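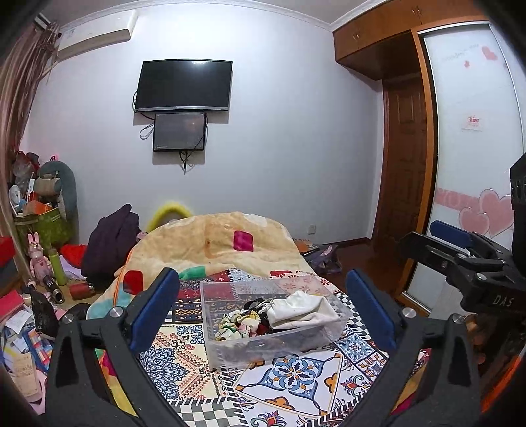 Small Things, Shared Room: Sorting and Storing the Odds and Ends of a Busy Bedroom

Home and Living Design, Tristell College, Ririmgate
Major project report
Submitted December 24, 2023

Summary

Most advice on tidying a bedroom starts with the wardrobe, and fair enough, because that's where the bulk of the stuff lives. My project went the other way and started with the little things: pouches, hair ties, straps, cards, cords, the bits that drift from the bedside to the windowsill to the bottom of a bag and then spend a year there. I wanted to find out whether a few see-through boxes without lids, used on the bed as a sorting surface and then put away within reach, would make it easier for two people to share a crowded room and still find things. I ran the trial in a bedroom at home over 20 days, wrote down what we went looking for and how long it took us to find it, and made some changes along the way (more than I'd planned, as you'll read). The sorting was a pleasure. The putting back was the hard part, and I have tried to be fair about that. 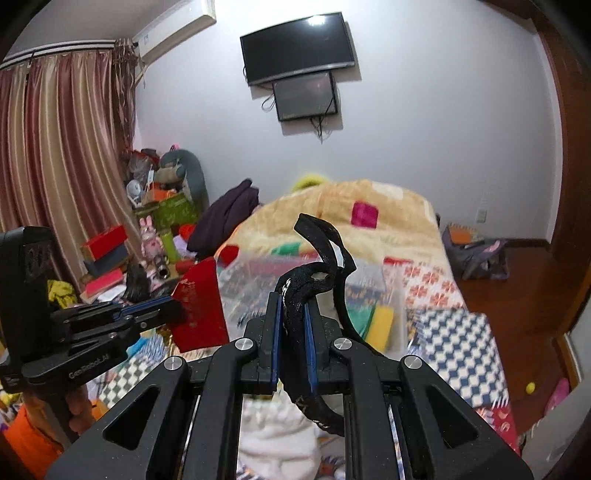

Noreen Gilmartin

1. Why I chose this

I share a house with my aunt, and for the whole of this year I've also shared a room with my cousin Sima, who moved up to Ririmgate in February to start her apprenticeship. It's a good room, with white walls, air conditioning up near the ceiling (a blessing in our summers) and the long striped curtains in mauve, beige and gold that my aunt refuses to part with, tassels and all. The telly is up on the wall, so it takes no floor space, and yet the floor and corners fill up anyway. The heap in the corner has been there so long that we call it the mountain: a grey stuffed animal at the summit, a little white round fan beside it, and lower down a green patterned box and Sima's pink bunny, which she has made me promise to say is not for the op shop.

I'd first thought of designing a shelf for the mountain and calling that my project. My tutor, Toon Dewulf, asked me to spend a week noting what we lost before I built anything, and I'm glad he did. We hardly ever lost a big thing. We lost the strap off a bag, or a card somebody had been given, or the one scrunchie that was comfortable to sleep in. A shelf would have done nothing for those.

2. What I set out to do

My aim was to get every small item in the room into an open, clear box that lived in a known place, and to have it stay that way without either of us having to be nagged. I wrote the aim on a bit of paper and stuck it to the wardrobe door, where it fell down twice.

I set myself a limit of $50 for materials and kept under it, mainly by washing out boxes we already had in the laundry. I also decided early on that nothing would be thrown away without its owner saying so. In a shared room I think this matters a great deal, and it probably saved the project, as Sima was not keen to begin with.

3. Method

I worked on the bed. I tried the desk first but it was too small and I kept knocking things behind it, whereas the bed gives you a good wide surface at a comfortable height and you have to finish before you can go to sleep. I will say that our patchwork bedspread, which I love, is not ideal for the job. It has blue medallions and checks and zigzags and stripes all over, and a patterned scrunchie put down on it more or less vanishes. After the first session I got into the habit of moving small fabric things straight into a box, where a white cloth pouch or a printed scrunchie is easy to pick out, even with the pattern of the bedspread coming through the plastic.

The groups changed a few times. My first version sorted by material, so that anything made of cloth went in together: drawstring pouch, hair things, anything dark and soft that might have been a headband or might have been half a pair of something. It looked lovely and was no use at all, because no one goes looking for "something cloth". The second version sorted by person, which was better but left us with all the shared things in limbo. The version we ended up with sorts by when you reach for it, and has 3 boxes:

Getting ready. Hair ties and scrunchies, the small pouches, anything you want with one hand while the other is holding a hairbrush.

Going out. Straps, spare bag bits, cords. Long straps are a nuisance, as they twist and take hold of everything else in the box, so these are now rolled up and held with a hair elastic.

Keeping. Cards, red envelopes, tickets, notes. Flat things, stood on their edges so that you can flick through them.

I kept a notebook, which Toon had us call the USO log after the name of his template (I never did find out what Uso stands for, and I did ask). Each time one of us went looking for a small item we wrote down what it was, where we looked first, and whether that was the right place. Sima's entries are short. Some are rude.

4. What happened

In the week before the trial we had 11 searches where the item wasn't found in the first place we looked. In the last week there were very few, and they were nearly all straps, which brings me to the weak point of the whole system.

Straps get taken off a bag in a hurry, usually at the door, and the going out box was on the far side of the bed. No amount of labelling was going to make either of us walk round the bed with our shoes on. Once I'd moved that box to the end nearest the door, things improved straight away, and I'm a bit embarrassed that it took me so long to see it.

The keeping box was the surprise favourite. Red envelopes and birthday cards had been tucked into books and under the mountain, and having them all in one spot meant we read them again. Sima sat on the bed for the better part of an evening going through hers and did no sorting whatsoever, and I have not counted that as lost time.

As for lids, I left them off on purpose, and I'd do so again. A lid is one more thing to put somewhere. The drawback is dust, and also that an open box invites people to drop in whatever they're holding. I fished out a teaspoon, a peg and a good many receipts.

5. What I'd change

I'd choose shallower boxes for the hair things, as a deep one turns into a small mountain of its own. I'd lay a plain sheet over the bedspread before sorting. I'd also involve the other person from the first day, and ask her what she wanted to be able to find. I showed Sima the finished groups and expected her to be pleased, and it was her quite reasonable grumbling that led to the third version.

The big heap in the corner was outside the scope of this report and is still there. We've agreed to start on it after the holidays, from the top, with the fan first as we'll be needing it.

6. Thanks

To Toon for the notebook and the patience, to my aunt for the loan of the laundry boxes, which she would like back, and to Sima, who read the draft and asked me to take out the part about the socks.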